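Small thread about my hallway wall, because I promised it in December and then I was silent.

1/ We live in a rented flat in Drormont. The hallway is long and narrow, without any window. For two years I walked through it quickly and pretended it was not a room.

2/ My first idea was wallpaper. I ordered samples from Conell and put them up with tape. In the shop they were lovely. In our hallway, under the one lamp, every green became brown. I left them up for 10 days and then I took them down again.

3/ So I decided to paint only the lower part of the wall, up to the height of my elbow, and to leave the top as it was. The landlord agreed by message. Please get it by message, not on the stairs!

4/ The paint is from Gunn, a colour between clay and old rose. My husband says it is salmon. We do not discuss this any more.

5/ The line between the two colours took me longer than all the painting. I measured from the floor, and it looked crooked, as our floor goes down a little towards the bathroom. Then I measured from the ceiling and it looked crooked in the other direction. In the end I did it by eye, with a string and a lot of patience.

6/ Tape advice: press it with the back of a spoon, then paint over its edge with the OLD wall colour first. When this is dry, put on the new colour. The old colour closes the small gaps and the new one cannot creep under. I learned this after I had already done the first side, so please admire only the left side when you visit.
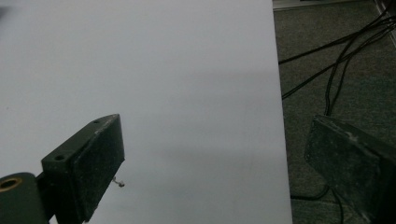 7/ Then the rail with hooks. I wanted one long piece of wood for the full wall, 247 cm. It did not go around the corner of our staircase. I tried it upright, I tried it flat, a neighbour gave his opinion. The wood went back to the shop and came home as two pieces.

8/ The joint is hidden behind my winter coat. I am aware that summer will come.

9/ For the shoes I bought the narrow Jonuvton cabinet, second-hand. Before you buy any cabinet for a hallway, open the doors in your imagination. Ours opens downwards and it just passes the skirting board. A deeper one would have closed the way to the kitchen.

10/ Several of you asked about the money. Paint, wood, hooks, cabinet and one good brush together came to 222 euros. The brush was the part I did not want to pay for and it is the part I would buy again first. The cheap one left its hairs in the wall and you can still find them if you look near the light switch.

11/ Still missing: a mirror. I would like a round one, but the wall is so narrow between the doors that perhaps it must be tall and thin. Also a better lamp, as this one makes everybody look ill when they come in.

12/ If you have a dark hallway and you found a lamp with a warm light which does not hang too low, please write me the name. My husband is tall and he has already met the old one with his head.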